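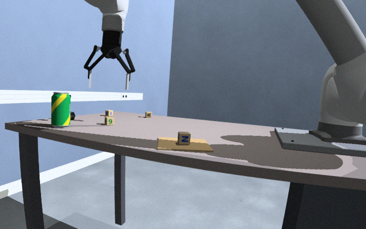 Figure 2. Tabletop with a green and yellow soda can standing near the front edge.

Published February 4, 2025
By Myfanwy Kneath and Marius Oprea

3.2 Return behavior in shared kitchens

The deposit trial at the Zustesitz office building began in November and covered the shared kitchens on every floor. Tenants had until then placed empty cans in the general recycling bins, and the building kept no separate record of them. Under the trial, each can carried a deposit of 15 cents, refunded at a Plekano return point in the lobby. Staff could take the refund as cash or add it to their cafeteria account.

We treat the can as the unit of study. A can was recorded as returned when the return point accepted it, and as lost when it was found in a general bin during the evening sort. Cans left standing on tables, window sills, and desks formed a third group, which we call parked cans. Earlier work on office waste has tended to fold parked cans into the lost group. We kept them apart, as many were picked up later by a colleague and returned for the refund.

The sample consists of 500 cans sold through the building cafeteria. Glass and plastic bottles were left out, as were cans brought in from outside, which carried no deposit label and were refused at the lobby. Agnese Jankauskaitė carried out the evening sort and coded each can by the place where it was found. A second coder, Cathal Scanlon, checked the entries against the sales log. Where the two disagreed, the can was coded as unknown and removed from the comparison by floor.

Distance to the return point appears to matter less than we had assumed. Tenants on the upper floors often carried several cans down together at the end of the day, while those nearest the lobby were more likely to use the bin beside the elevator. In interviews, staff on the upper floors described a shared box in the kitchen and an informal turn system for emptying it. The lower floors had no such arrangement. One respondent said that the refund on a single can "was not worth getting in line for," although the same person had used the box on a visit upstairs.

We use cookies to improve your experience on this site. By continuing to browse, you accept our cookie policy. Accept | Manage settings

These findings are limited to one building with a stable group of tenants. Sites with many visitors may show a different pattern, and we did not vary the size of the deposit. Section 3.3 reports the results for meeting rooms, where cans were cleared by catering staff and the refund went to the cafeteria.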